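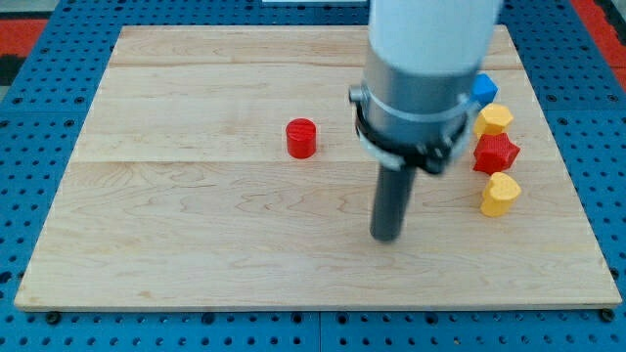
*Arm cell 2, board with test shapes. Checked April 15, 2019, E. Ledesma.*

Pre-purchase check for the second cell. Items marked [ ] go on the July budget request.

**Table and board**

- [x] Board bolted at the front corners. Bolt heads are black and in plain view. Ask Farías for countersunk ones when we order.
- [x] Three-plank board, seams straight. Fine to copy for the new cell.
- [ ] Spare board. Farías quoted 477 for a pair, cut and drilled. Get a price for one.

**Arm and finger**

- [x] Clamp collar tight by hand. Add to the weekly check.
- [x] Finger tip rounded, no burrs felt.
- [ ] Two spare fingers. Voddale ships in 9 working days, so order before the current one wears out.
- [ ] Speed limit for the new arm. Gremovia's default is 400 mm/s. Want it in writing that we can lock it lower.

**Test shapes**

- [x] Cylinder, hexagon, star, heart and the blue block all accounted for.
- [ ] Second set. Print in house, no budget line needed.

**Guarding**

- [ ] Floor scanner. Folon's price is almost 600 over what we set aside. Not optional. Move the money from the tool cart.
- [ ] Second stop button on the operator side. Left out of the first quote.

Signed off for planning only. Repeat the full check once the new arm is mounted.

Elba Ledesma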